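Topics > Everyday Science > Materials > Cardboard

Print this page | E-mail this page

What Is Cardboard Made Of?

05/02/2020

Almost everything you buy has spent some time in a cardboard box. Cereal, shoes, books and bananas all travel in them. Cardboard is cheap and light, and it is much stronger than it looks. It is also just paper.

Three sheets in one

The cardboard used for shipping boxes has a proper name. It is called corrugated board. "Corrugated" means folded into ridges and grooves.

Find an old box and look closely at a cut edge. You will see two flat sheets with a wavy sheet between them. The flat sheets are called liners. The wavy sheet is called the fluting, and each wave is a flute.

The waves do most of the work. Each one is a small arch, like the arch of a bridge. An arch is good at holding up weight because it passes the push down to both sides. A piece of cardboard has a whole row of arches, all glued in place by the liners.

The spaces inside the waves are full of air. Air weighs very little, so the board stays light. It also makes a soft cushion, so the things inside the box are less likely to get broken.

From tree to box

Paper is made from tiny threads called fibers. The fibers come from wood. Pine and spruce trees have long fibers, and long fibers make strong paper.

At the mill, logs are stripped of bark and cut into chips. The chips are cooked with chemicals until the wood falls apart into a wet brown mush called pulp. The pulp is spread on a moving screen. Water drains out, and heavy rollers squeeze and dry what is left into a long sheet of brown paper.

The paper mill in Otmont makes paper for boxes and nothing else. Its rolls go by truck to the Menon box factory, 30 miles away. There, one sheet is softened with steam and pressed between two rollers with teeth like gears. It comes out wavy. Glue made from starch is put on the tips of the waves, and the liners are stuck on – first one side, then the other.

After that the board is cut, creased and printed. Boxes leave the factory flat. Somebody else folds them up and tapes them.

Why boxes get weak

A box is strongest when its flutes run up and down, like little columns. Turn the box on its side and it will crush more easily.

Water is bad for cardboard. It gets between the fibers and loosens them, and it softens the glue. A soggy box can fall apart when you lift it.

Tearing is different. When you rip cardboard, it does not come apart in a straight line the way it does with scissors. The fibers pull out of the sheet, some long and some short, and leave a rough, hairy edge. Tape makes this worse. It sticks so well that the top layer of paper often comes off with it.

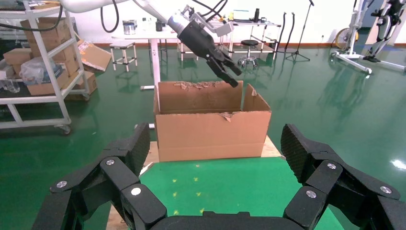 Torn cardboard has a ragged edge where the paper fibers show.

Using it again

Old boxes can be turned into new ones. They are soaked in water and stirred until they become pulp again. Tape and staples are taken out, and the pulp goes back through the rollers.

Every time this happens, the fibers get a little shorter. In the end they are too short to hold together, so mills mix in some new wood fiber to keep the paper strong.

Try it yourself

You need 4 paper cups, a sheet of paper and some coins. Stand two cups a hand's width apart and lay the flat paper across them. Put coins on it one at a time until it sags. Now fold the paper back and forth like a fan, lay it across the other two cups, and try again. The folded sheet should hold many more coins.

Words to know

Fiber – a very thin thread
Flute – one wave in the middle layer of cardboard
Liner – a flat outer sheet
Pulp – wet, mushy wood or paper

Recently added

How Is Glass Made?
Why Does Glue Stick?
The Salt Mines of Zustidora
What Is Rubber?
Where Does Wool Come From?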